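Moving a notes archive without losing the links

Feven Hadgu had 25 notebooks in Undier when she decided to leave it. The decision took an afternoon. The move took from late March until July, and she kept a log of the work, in plain text, in the same folder as the exported files.

Hadgu is a technical writer in Lutden. She handles documentation for a pump manufacturer and has kept work and household notes in one system for most of her career. When Undier changed its sync schedule for older plans, she started testing Farkas, a note manager that stores each note as a separate file on the local drive.

"I didn't have a complaint about the editor," she says. "My complaint was that I couldn't open a note on the train unless I had opened it on that device before. For reference material that's the whole job."

Her first export was a single archive file. Farkas read it and created a folder for each notebook, with tags copied into a header block at the top of each note. Body text came across cleanly. Internal links did not. Undier identifies a note by an internal number, and Farkas identifies it by title and path, so every link between notes pointed to an address that no longer existed.

"The importer reported success," Hadgu says. "It was measuring whether the notes arrived. Links weren't part of the check."

She had 1,000 notes with at least one internal link. To repair them she exported a list of note numbers and titles from Undier, matched it against the new file names in a spreadsheet, and ran a find-and-replace script over the folder. Duplicate titles were the main problem. She had 52 notes called "Meeting", and the importer had added a number to each in the order it met them, with no regard for date.
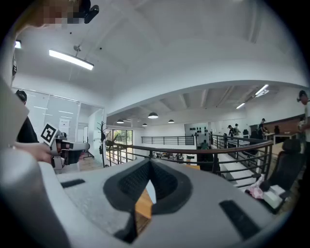 4 min read

Isauro Ayala wrote the script. He runs a small records consultancy in Skollimville and has moved several offices between note systems. He and Hadgu met through a user forum, where she had posted a sample of the broken links.

"Rename before you export," Ayala says. "Put the date at the front of the title, year first. Do it in the old program, while the old links still follow the note around. Once you're outside, a rename is just one more thing to repair."

Hadgu went back and did this for the 52 meeting notes, then ran the export again. The second import matched on all but three links, which she fixed by hand.

Attachments were handled separately. Undier stores a PDF inside the note, and Farkas places it in a subfolder and inserts a reference. Where the same file had been attached to several notes, the import produced several copies. Ayala's practice is to leave these alone for the first month.

"People want to tidy up straight away," he says. "Then they delete the copy that a note was using. Storage is cheap. I'd sooner carry the extras until the search index has settled and you know which notes you open."

The two disagree about tags. Hadgu kept all of hers, including those used only once. Ayala removes single-use tags during a move and relies on full-text search to find the notes again. He concedes that this works poorly for handwritten pages, where Farkas has nothing to index unless the text has been recognized first.

"I have scanned pages going back years," Hadgu says. "For those the tag is the only label. If I strip it, the page is still there, and I'll never see it again."

She did change her folder layout. The old notebooks were sorted by project, and a finished project stayed in the sidebar with the current ones. There are now two top-level folders, Active and Closed, with a monthly reminder to move things across. Sync runs through a shared drive on her home network, with a second copy on an external disk.

Her old account stayed open, read-only, through the whole changeover. She checked it often in the first weeks — mostly for formatting in tables, where merged cells had been split on import — and less after that. The table notes are still on her list. She has been rebuilding them one at a time, as she needs them.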